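## 3. Setting up campus alerts in Diltura

I run this for Grusholm's student conduct office, so these are the settings I use myself. You'll need your admin login and the contact list from the registrar.

1. Open **Alerts > Groups** and make one group per residence hall. Diltura takes up to 500 contacts in each.
2. Add off-campus houses as their own group – they get missed all the time!
3. Set the text limit to 300 characters.
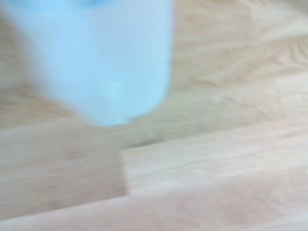 Next come the alert colors, under **Alerts > Style**. Red is for anything with an active threat, and please keep it for that. For follow-ups (a case update, a suspension notice) I like a washed-out sky blue, almost white in the middle like the big rounded shape in the photo, with black text on top.

4. Type the street address in full, then the date of the incident.
5. Leave out names, even if they're already in the paper.

> **Caution:** Send to All goes out right away. There's no undo.
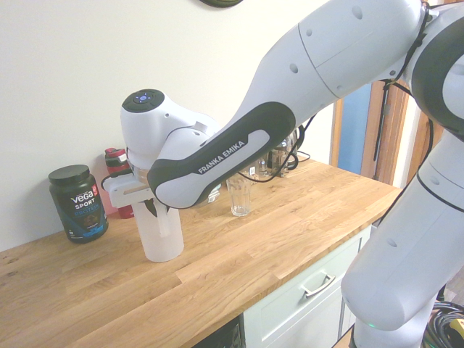 *Franka Emika arm and butcher-block countertop.*

6. Send a test to the Chareonsuk Hall group and wait 15 minutes for the delivery report.
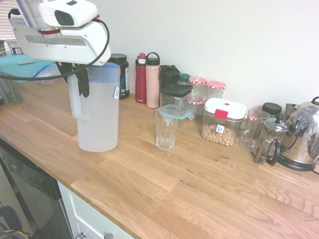
*Pitcher with light blue lid, water bottles along the wall.*

> **Note:** If the report shows failed numbers, export them and fix them in the contact list before you test again.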